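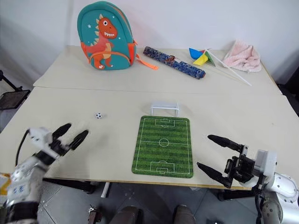
Head camera, start of the session. Multi-fingered hand on the left arm, two-fingered gripper on the right.

Filed under: Workshop notebook / End effectors
2 comments

June 11, 2023

Gripper comparison, both arms, soft and awkward objects.

Purpose of today was to settle which hand goes on which arm for the Trekmont job, or whether we put the same one on both. The two we have are the Horberg multi-fingered hand (left) and the Gounder two-finger (right). Controller is the Cedel on both sides, same firmware, same force limit to begin with. All driving was by teleop from the head camera view. No learned policy was running.

Layout is the child's table set: dinosaur backpack, blue pencil case, pinwheel, pink towel, football pitch mat with the small goal beyond it and the ball to the left of the goal. I kept the backpack at the back left and the towel at the back right and put things back to those places between tries, going by eye. Should have taped the corners. By the end the pencil case had drifted towards the middle and I had to reset it properly.

Ran 44 grasps in all, split evenly between the hands. Where an object was out of comfortable reach for one arm I moved it across. The layout favours the left arm for the ball and the right arm for the towel, so please don't read the first few rows of the log as a fair comparison.

Ball. It is tiny and it rolls. The two-finger needs to come down almost vertical with the tips either side, and if it is a few millimetres out it nudges the ball off along the table and you chase it. The multi-fingered hand closes round it from the side and is more forgiving, but you can't see the ball from the head camera once the fingers are over it. I ended up closing by current reading alone. Wrist camera would help here.

Pencil case. Both fine. It lies on a diagonal, so the wrist has to be turned to match before coming down, and that is slow on the left because the cable over the top of the arm goes tight near the end of the roll. I stopped short of the limit each time. The cable wants re-routing before anybody runs this unattended. The two-finger took the case across the middle and it sagged a little at both ends without slipping.

Pinwheel. Picked up by the stick only, I did not try the vanes. Two-finger clearly better. The multi-fingered hand can hold the stick but getting one thin rod off a flat surface with that many fingertips is fiddly, and twice it pinched the stick between two fingers at the wrong angle and the toy swung round. Lowering the closing speed on the Cedel from the default to 40 per cent made it manageable. It did not make it quick.

Towel. Expected the multi-fingered hand to win and it did, though by less than I thought. It gathers a good handful and keeps it. The two-finger gets a pinch of the top fold and lifts the lot as long as the heap is bunched up. Once the towel has been spread out flat it tends to slide over the surface and come up with nothing. Raised the right force limit one step for this and put it back afterwards.

Backpack. Tried by the orange strap, since the body of the bag is too wide for either hand. Both hands got the strap. Lifting is another matter: the bag tips before it leaves the table, and I don't think that has anything to do with the gripper. Needs both arms, or a different grasp point. Left out of the totals.

Goal. Thin frame, light, moves if you breathe on it. Two-finger only, 5 tries, all picked up. It went back down crooked on most of them. I didn't have the patience to do it with the other hand.

Camera notes. The seam between the two table panels shows up in the depth image as a small step. It isn't one, I ran a ruler over it. The stripes on the mat gave no trouble. White goal against white wall is poor at the default exposure and I lost the crossbar altogether in a few captures. Dropped the exposure a notch and it came back, at the cost of the black gripper fingers going to mush. Might be worth a darker board behind the table.

Lag. Left side feels later than right. Same controller settings, so either it is the extra joints to solve or it is me. Have not measured it. Do that before drawing anything from the timings, and ignore the time column in the log until then.

Where I have got to: leave the arms as they are for now, mixed pair. If Trekmont insist on matching hands I would pick the two-finger and accept worse results on the towel and the ball. The November build has to use whatever we order this month, so the lag check comes first.

To do
- re-route left arm cable, more slack at the wrist
- tape marks on the table for each object
- lag test, both sides, same move
- wrist camera bracket for the left, ask Horberg if they have a drawing
- repeat ball and pinwheel with the hands swapped over
- new fingertip pads for the Gounder, the inner edge on one is lifting

Shared 5 times

We use cookies to keep you signed in and to count page visits. Accept / Manage settings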